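Two-arm bench, safety walkround before the drawer job
Shared workshop, Landow
2019-09-19
Checked by: me, with Bożena Tomaszewski reading the list out loud

1. Emergency stop in reach of whoever is at the keyboard – OK
Pressed it three times, arms quit three times. I'd still like a second button on the far side.

2. Base bolts tight – OK
All 12 done with the long wrench. One took a quarter turn, so I've marked it with paint and we'll look again next time.

3. Speed limit set in software – OK
Slow mode only. Bożena wants to try it faster and I keep saying no (sorry!).

4. Cables clear of the joints – NEEDS WORK
I moved both arms by hand through the whole drawer pull and nothing snagged, but there's far too much slack for my taste. The Kindell clips are too stiff, so I've switched to plain straps. Also, the pile of leads along the near side is a trip to the floor waiting to happen – somebody please help me sort it on cleanup night.

5. Gripper fingers – OK
No cracks, screws snug. Keep your own fingers out of there when the power is on, even if you're only nudging the box.

6. Drawer box sits flat and doesn't rock – OK
I love this little box. It did slide on us back in March, so give it a push before you start.

7. Start position – OK
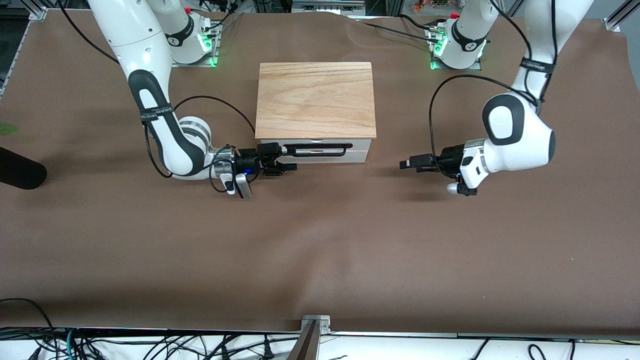
Item 7: grippers level with the drawer, one almost at the handle, the other farther back.

8. Table cover smooth – SO-SO
Still a bit wrinkled. I'll stretch it again before the next run.

9. Logbook signed – OK, finally
The new one is on the Wieczorek shelf, pen on a string.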